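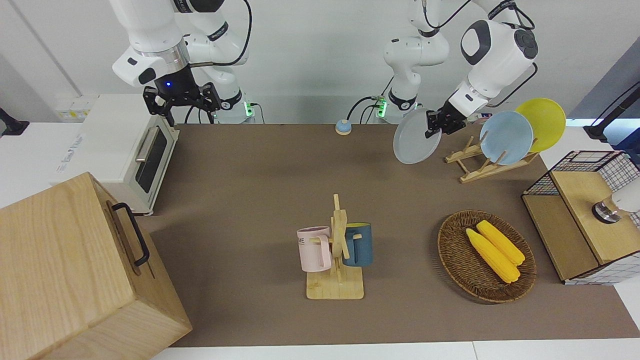

Grernthorpe opened its old cannery building to visitors in November, and I took the 14-minute bus ride out from the station to see what Murthy had done with the place. Dale Poirier, the site manager, took our group up to the boiler loft and then through the label room, where 32 of the old can labels hang on the east wall.

The roof was the big expense. Jucélia Conceição from Eromlow explained the slate repairs - 800 new slates, cut to match the old ones. The loft stairs are steep and the coffee stand closes at 3 p.m. Entry was free, and parking cost seven dollars.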